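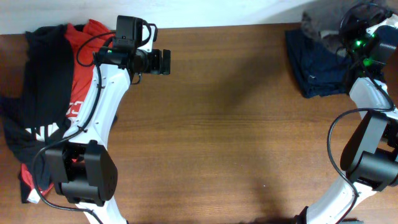

Home Features House Garden Food Back Issues Subscribe

The Laundry Table

For most of my adult life I folded clothes on the bed. The bed is too low and too soft, and by the time I got to the bottom of the basket the first stack had usually slid into the second. I also went to sleep more than once with a row of undershirts along my feet.

Two winters ago I moved the whole job to a wooden table against a white wall, and it has stayed there. The table is brown with a reddish cast and the grain runs the long way. It's a plain thing, and it had been used for mail and seed catalogs. I cleared it off one evening in November and brought up the wash.

The first rule I made was to keep the middle bare. Everything that comes out of the dryer goes to the left or the right, up toward the wall, and the middle is where the folding gets done. If the middle fills up, you end up folding on top of other clothes, and then you may as well be back on the bed. 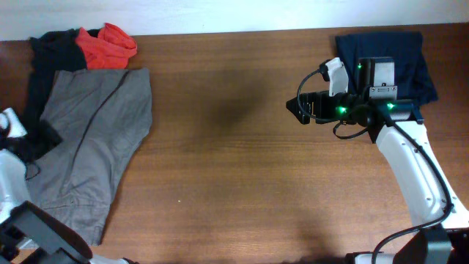

By Elfriede Diekmann
Contributing Editor, House

Gray clothes are the ones I like to do first. They lie flat without much argument, and a flat piece gives the side of the table some order. The one on the left there has a dark seam across the upper part and still has its wrinkles, mostly toward the bottom. I don't chase small wrinkles. I smooth a thing with the side of my hand, and if that doesn't do it, it can be a wrinkled thing.

Dark navy goes on the right, back near the wall. I keep it away from black because under a ceiling light I can't tell one from the other, and neither can my neighbor Hartmut Rathjen, who once wore one sock of each to his own retirement dinner.

Black is what gives me trouble. It shows every bit of lint, so I leave it until I have the patience to go over it. It tends to end up hanging off the left side of the table with something red on top.

I asked Annelore Sauerland how she does hers. She worked 28 years in a hotel laundry and has folded more towels than I will ever see. She told me to stop sorting by owner. "Sort by shape," she said. "Shirts with shirts, legs with legs. You can figure out who it belongs to when you carry it down the hall." I tried it for a month and it did go faster, though I went back to owners for the socks.

She also told me to turn printed T-shirts face down before folding, so the lettering ends up on the front of the finished square. Fold them face up and you have a drawer of blank backs.

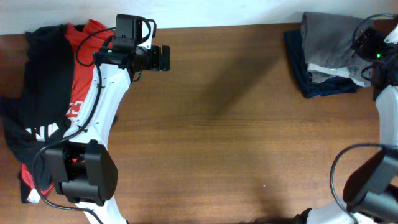

T-shirts are where I lose most of my time anyway. They come out in a heap, one wrapped around the next, a red one under a black one, and a collar is usually the only part I can recognize. So I start from the collar. I pull the shirt out by it, lay it in the clear space, and run both hands out to the sleeves. Sleeves in, sides in, bottom up to the neck, and once more if the drawer is shallow.

A load takes me about 20 minutes this way. I could do it quicker, but I listen to the radio and don't try. Whatever is left when the program ends gets pushed up against the wall, and I do it in the morning before the mail comes.

Contact the editors | © 2020 Varkemine House & Garden | Back to top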